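sreekumar_r
Scaling a levain bread from 2 loaves to 14 for the Clorkport shop. Same percentages, 57% hydration, but the dough runs ahead of me by shaping. Bulk is in one tub.
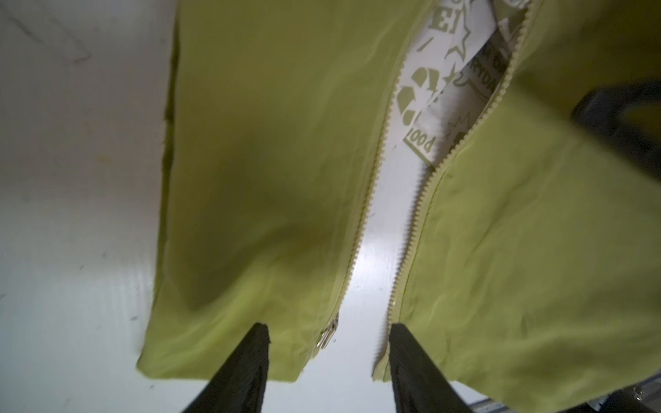 Lime-green fabric, zipper open

hleemans
Bigger mass holds its heat. Cut the levain or use cooler water - I would do the water first.

T_Sowa
Disagree. Cooler water only delays it. Split the bulk into smaller tubs.
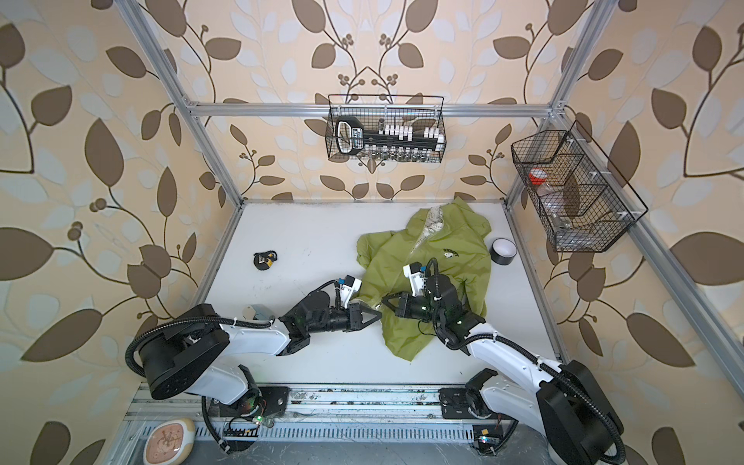 What flour are you using?
Rerkero bread flour, same as in the small batch.

hleemans
Splitting costs bench space. At Trurnidmont we kept one tub and changed the water, no other edits. 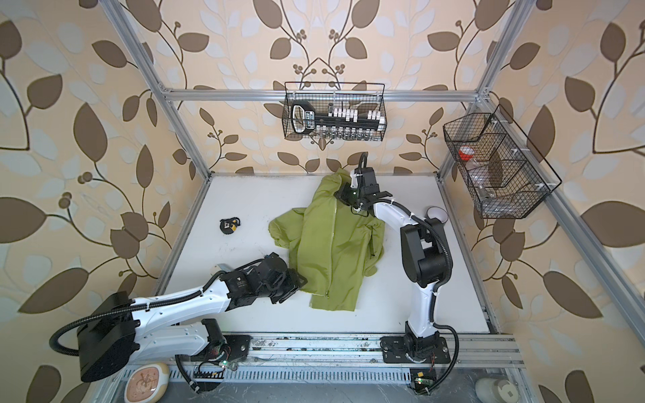

Wire basket on the crossbar

hadiza.a
What is the dough temperature at the end of mixing? Without that number you are both guessing.

sreekumar_r
Not measured. Mixer time went up to 14 minutes with the large batch.

T_Sowa
Then friction is part of it. I still say split.

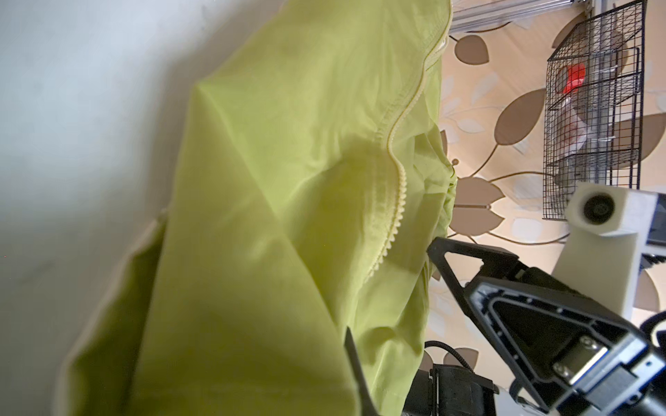

Green cloth with the scalloped trim

hadiza.a
Measure first, then change one thing.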